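Print | Email this story

The Light Bag

Myroslav Zinchenko packed for Prendosness in 13 minutes. Two shirts, one sweater, a toothbrush, the gray socks his sister had knitted. He weighed the bag on the bathroom scale and wrote the number on the back of his ticket.

The ferry from Havdale left at six in the morning. In January it carried mostly mail and feed. The woman at the counter asked if he had anything to check, and he held up the bag.

"That's all?" she said.

"I'm there 19 days," he said, as if that answered it.

On his last trip he had taken a trunk. It had cost him 100 to get it up the hill to the Pavliuk guesthouse, and he had opened it twice. The rest of the time it stood in front of the heater and kept the room cold. 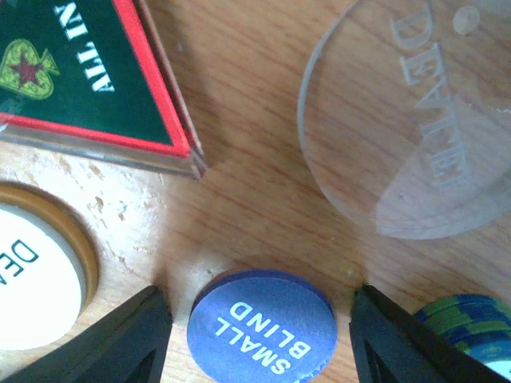
He found a seat by a window and put the bag between his feet. A man across the aisle had three suitcases and a lamp. He was moving to the island for good, he said. His wife had gone ahead with the dishes.

"You must know the place," the man said. "Packing like that."

"I know the shop closes at noon."

The crossing was rough past the lighthouse. When they docked, Zinchenko took one suitcase in his free hand and the man took the other two, and they left the lamp with the deckhand.

Halfway up the hill it began to snow. He stopped, opened the bag, and put on the sweater. The bag was nearly empty then. He carried the suitcase to the top, knocked at the guesthouse, and asked Mrs. Pavliuk if she still had a spare coat.

Print | Email this story

We use cookies to remember your reading settings. Accept | Manage choices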